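Grippers, part whatever: the Andar fingers vs the Bezerra ones

Quick one, got to be out the door by 3.

So the Bezerra fingers came off last night. Nice grip, terrible on cloth. They bunch everything up and then won't let go of it. The Andar set is narrower at the tips, closes flatter, and I wanted to see what it does with a towel before I commit to anything.

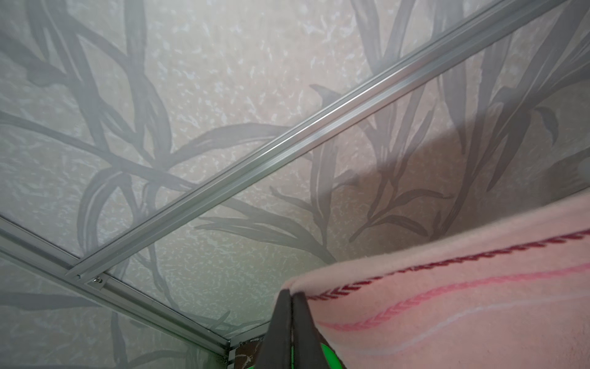

Force is set to 80 on the controller, whatever unit that is, the manual from Stovport doesnt say. At 117 the motor whines and I chicken out. Lower than 80, I don't trust it on terry. Thin tips are good for an edge or a fold. Less sure about anything heavy.

Wrist camera next. Kept the small one for now. Auto exposure is my main gripe, shiny floors mess with it, and I still haven't locked it at 600 like I keep saying I will. Also it sits so close that a big piece of cloth eats half the veiw. Might try a longer bracket. The Grodcombe one is too tall, hits the cable.

Baskets are the other half of this. Lots of little holes, lots of edges, good test for the depth stuff.

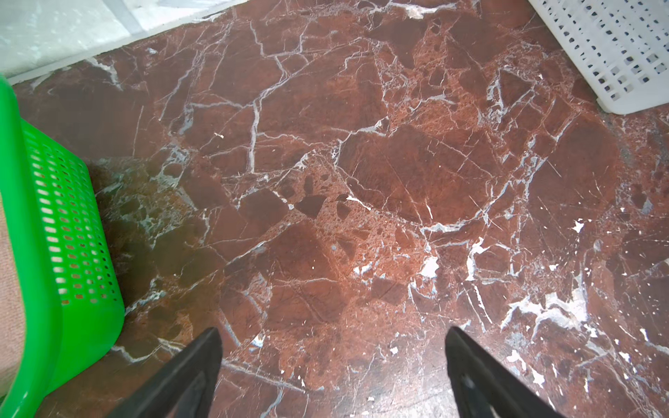 Fingers open over the marble, green basket on the left, white one up in the corner.

Verdict so far: Andar for fabric, Bezerra back in the box. Controller settings when I've had some sleep.

Comments (3)

what firmware on the controller? mine won't go past 100

Have you tried tape on the tips? Cheap and works fine on cloth.

please do the bracket post, same cable problem here

Related posts

Bezerra fingers, first week
Cable routing, again
Why I gave up on the Grodcombe bracket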